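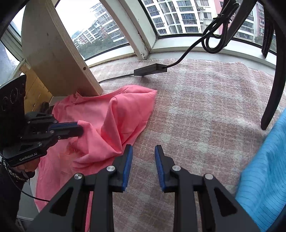 *Reading time: 2 minutes*

**Pad creep** is a fault of parallel-finger grippers in which a textured grip pad shifts on its finger under repeated side loads. The pad stays attached, and the fault is seldom noticed until held material begins to slip. It is mostly reported in the handling of clothing and bed linen, where thin cloth is pinched, dragged and lifted many times in a session.

## Background

The fault was first set out in an internal report at Evberg, a textile handling workshop, by Emilian Iordache. Of 700 garment lifts recorded with hand-held grippers in June, 105 ended with the cloth dropped or only partly raised. The losses had at first been put down to operator error. On inspection, the pads on one finger were found to have moved towards the tip, so that the ridges on the two sides no longer met evenly.

## Causes

Iordache named the adhesive layer as the main cause. Lightweight shirts proved worse than towels, as the fingers close almost fully on thin cloth and the pads then bear directly on one another. Mircea Ciobanu, who repeated the work at Aaltonen, gave more weight to the practice of pulling cloth sideways across a blanket – a movement that loads one pad far more than the other. The two accounts have not been reconciled.

## Safety

Pad creep is not regarded as dangerous in itself. The Aaltonen report does, however, record a pinched fingertip, suffered when an operator pushed a displaced pad back into place while the jaws were free to close. Loose cables lying across the work surface were listed as a separate hazard.

## Remedies

Evberg now checks pad position against a scribed line every 525 lifts. Aaltonen fits a small mechanical stop at the fingertip, supplied by Britent, and reported no movement in a later run of 298 lifts. Longer trials have not been published.

## See also

- Grip force
- Adhesive failure
- Fabric handling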